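Springertour auf dem 6×6-Brett: So klappt es mit Bleistift und Papier

Ein Springer soll jedes Feld genau einmal betreten. Auf 6×6 Feldern geht das wunderbar von Hand, und ich verspreche euch: Wer einmal eine Tour gefunden hat, will sofort die nächste suchen!

Zeichnet das Gitter groß genug, dass in jedes Feld eine Zahl passt. In eine Ecke kommt die 1. Von dort hat der Springer nur 2 mögliche Züge, und weil das Brett zur Diagonale symmetrisch ist, dürft ihr euch einen davon aussuchen.

Jetzt kommt der schöne Teil, die Regel von Warnsdorf. Schreibt vor jedem Zug ganz klein in alle erreichbaren Felder, wie viele freie Felder der Springer von dort aus noch erreichen könnte. Dann zieht ihr auf das Feld mit der kleinsten Zahl. 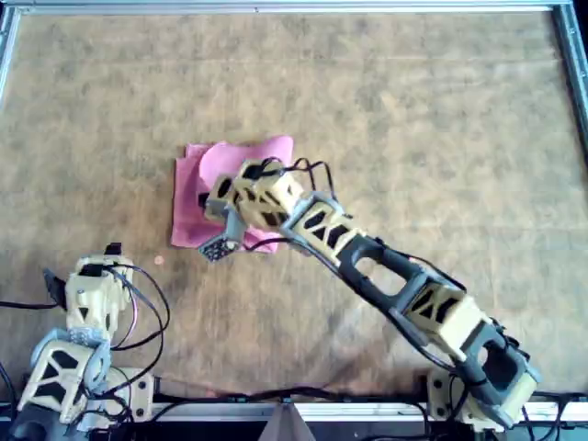
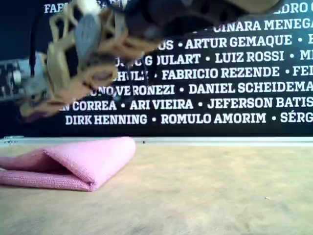 Bei Gleichstand wählt ihr frei, merkt euch die Stelle aber mit einem kleinen Kreuz. Steckt der Springer fest, radiert ihr bis zum letzten Kreuz zurück und nehmt die andere Möglichkeit. Marisol Benavides hat mir dafür einen Tipp gegeben, den ich seitdem immer benutze: die Züge nach jedem Kreuz in einer neuen Farbe eintragen (sieht am Ende auch noch toll aus).

Wer eine geschlossene Tour möchte, bei der man vom letzten Feld wieder auf die 1 springen kann, hält sich eines der beiden Nachbarfelder der Startecke bis zum Schluss frei. Das ist deutlich kniffliger, aber lösbar!

Und auf 5×5? Offene Touren gibt es dort, geschlossene nicht. Färbt die Felder abwechselnd schwarz und weiß und überlegt, welche Farbe der Springer nach 25 Zügen erreicht hätte.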